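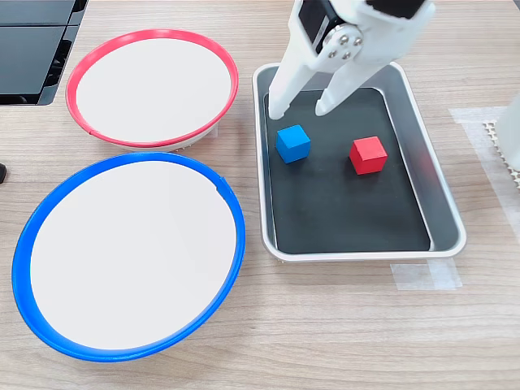 Sinmont has offered the Nekura gripper kit to schools and small laboratories since May. The product manager, interviewed at the company's office, described it as a teaching product first. "Our customers want students to have an arm picking up blocks within one class period," the manager said.

The kit ships with 84 printed parts, a servo motor and a set of small colored cubes. Sorting is the first lesson. Students move cubes from a tray into bowls, and the supplied software, Pal, records each attempt. The manual recommends a dark, matte surface beneath the cubes. "Shiny metal confuses inexpensive cameras," the manager explained. "A black mat in the tray settles most of the complaints we receive."

Asked about durability, the manager was candid. The fingers are plastic and will wear. Sinmont tests each design for 200 hours and sells replacement pairs for 15 dollars. The screws on the motor horn should be checked monthly.

The complete kit is priced at 281 dollars. An earlier model, the Gamley, will be supported for two more years, although its fingers do not fit the new housing. "We regret that," the manager said. "The old mount was too weak to keep." Orders are accepted from schools by purchase order or by card.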